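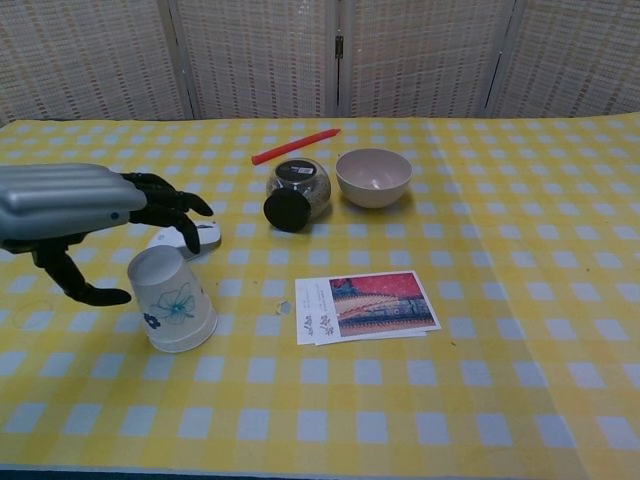

Ifeoma Okafor
Food and tables, Covdale long lunch

To: covdale-lunch list
Re: Re: tables, cups, and who is bringing the rice

Quick one before I have to go pick up my son, sorry if it jumps around. Answering Ifor's message from last night, bits of it quoted as I go and the whole thing pasted at the bottom for those who joined the list this week.

> Do we have enough tables or are we guessing

Guessing less than we were. Prakash got the folding ones from the school, the long kind. Plus the church hall ones, which wobble. Plus whatever people carry out of their own kitchens, and last year that was a lot. I would put the wobbly ones at the Prireck Street end where the road is flattest and keep them for bread and salads. No hot pots on the wobbly tables please. We all remember the dal.

If your kitchen table is coming out, put masking tape underneath with your house number BEFORE it leaves the house. Two tables went home to the wrong families last time and one of them I think is still there.

> What are we doing about cloths. The paper roll blew away

Yes it did. Real cloth this year, any cloth, doesn't have to match. Yellow and white check is what I have the most of so that will run down the middle section, and anyone else with checks or stripes or plain is welcome to fill in either side. Bedsheets fine. Clothespins on the corners, the wooden ones grip better than the plastic ones. Bring six, you will lose two.

Stains: assume there will be turmeric on it. Don't bring your grandmother's good one. Parvathi says soak in cold water right away and then hang it in full sun still damp, and the yellow mostly goes. Hers did. Mine did not but I left it in a bag for four days.

> Paper cups or bring your own

Both. I know this went round and round last year. Bring your own if you can stand washing it. Paper for everybody else. I like the white ones with the big blue flowers, they look nice on the check, and they stand upside down on the table fine so the wasps and the dust stay out till somebody wants one. Write your name on it, use the same one all day. Marker will be on a string at each end of the table. The markers walk off otherwise.

Water: two big coolers with spigots, one each end. Wróbel bakery has said they'll let us refill at their side door up until they close at three. After that it's hoses and kitchens. Sowmya is doing the lime drink again, same as before, less salt. She would like it known that she heard you.

> How many are we actually expecting?

268 have said yes as of this mornign. That's people, not households, I went through and added the kids in. Some will not show and some will bring a cousin, so I'm cooking to that number and not thinking about it any more.

> Rice?

This is the one I need help with. I have three people down for rice and I need five. It has to be cooked at home that morning and carried over hot, we are not doing the big pot on the burner in the road again, the fire marshal was nice about it once. If you have a large rice cooker or a pot with a lid that fits, reply to ME not the list. Wrap it in towels and put it in a cooler box, no ice obviously, and it stays hot a good long while. Come out with it last. Don't set it out at eleven because you were ready at eleven.

Same goes for anything with meat or yogurt in it. Cold things stay in your fridge until we ring the bell.

What we have plenty of already: potato salad (4!!), brownies, chips, watermelon. What we don't: anything green, anything for people who don't eat gluten, fruit that isn't watermelon. Please put a card by your dish with what's in it. Nuts first, big letters. A folded index card stands up better than a flat one. If you are using sesame oil say so, we have a little boy on Flevanex Road who can't be near it.

> Money

The 2,000 dollars from the January supper is still there, minus the street permit. Some of it goes on shade. I priced canopies to rent and we can do two of the big ones, and those go over the older people and the babies, nobody under sixty gets to argue. The rest of us wear hats. If there's anything left it goes on ice. Keep your receipts, a phone picture is ok, but it has to show the date and the store.

> Start time

Cars off the street by 9. Please move them the night before if you sleep in. Tables from 9:30. Food out at 12:30. Bell at 1. It says noon on the flyer which was my mistake, I've fixed the ones on the poles but not the ones in mailboxes, so if your neighbor isn't on the list knock on the door.

Other things nobody asked but I have to say somewhere:

Dogs on leashes. Not under the tables.

Trash. Three cans at each end, food / recycling / everything else. Paper cups go in everything else, there's a coating on the inside and the compost people sent a bag back over it last year.

Chairs. Bring one more than you need.

Music. Prakash has the speaker and will take requests until 2 and then it's off for an hour so people can hear each other. Not my rule but I'm for it.

Cleanup is the part that fell on the same handful of us. I would like each household to take its own ten feet of table and be done with it, cloth, crumbs, chairs, all of it. Then the street sweeping goes quick.

Rain: we move it a week. I'll decide at 7 that morning and post here, don't call me at 6.

Have to run. Rice people, please. Two more.

Ifeoma

----- earlier message -----
From: Ifor Price
To: covdale-lunch list
Date: 2018-08-11
Subject: tables, cups, and who is bringing the rice

> Evening all,
>
> A few things before this gets away from us.
>
> Do we have enough tables or are we guessing? I can bring one and a pair of sawhorses with a door on top, which held up fine at my daughter's graduation.
>
> What are we doing about cloths. The paper roll blew away and I spent half the lunch chasing it.
>
> Paper cups or bring your own. I don't mind which but can it be settled early this time.
>
> How many are we actually expecting? Rice? Last I heard it was the same people as ever and that isn't fair on them.
>
> Money, what's left. Start time, I have seen two different ones.
>
> I'm away Monday to Thursday with no signal so don't wait on me for anything. The ladder is in my side yard if someone wants to do the bunting, gate sticks, lift it as you push.
>
> Ifor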